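Saturday, sim bench

Moved the Ilimeck gripper model over to the wrist mount and rotated it 90 degrees. Reloaded the Guverow room with the textured walls on, then opened the fingers and saved a view from the wrist camera.

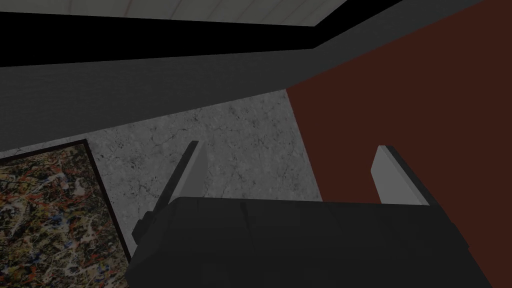
Wrist view in sim, fingers open, nothing held. Marble surface behind.

Gripper body takes up too much of the bottom – try moving the camera out 15 mm, then 20. Lighting is dim, leave it for now. Render saved as run 393.

Still to do: check finger angles against the printed parts in the Plorotitz box.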